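How to Fold a Sweatshirt So the Stack Stays Standing

I put this off all winter, and by the end of February my sweater shelf looked like something had been sleeping in it. So if yours is the same, pour yourself some coffee and let's do it together, it really is a pleasant little job once you get going!

Clear a flat spot first, a bed or a big table, and lay the sweatshirt face down with the hem toward you. Smooth it out with your palms from the middle to the sides (fleece likes to bunch up, so take your time). Fold one side in toward the center, lay the sleeve straight down along it, then do the same with the other side. You should have a long, even strip.

Now bring the ribbed hem up to just below the neck and fold once more if your shelf is shallow. Pockets make a lump, so press them flat as you go.

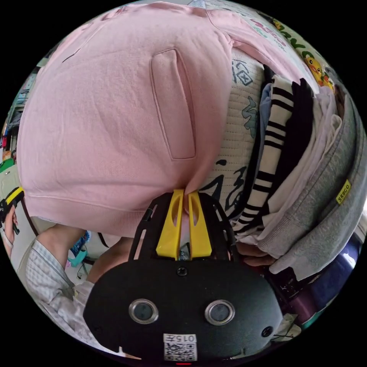 When you build the stack, put the heavy things at the bottom and the slippery or thin ones higher up, with every folded edge facing out. My friend Shahnaz keeps hers to four pieces high and I have come around to her way, although I do cheat with T-shirts. Quilted things take up more room than you'd think, so give those a pile of their own if you can spare the space.

Next time I'll get to the scarves, which are a whole other story in this house.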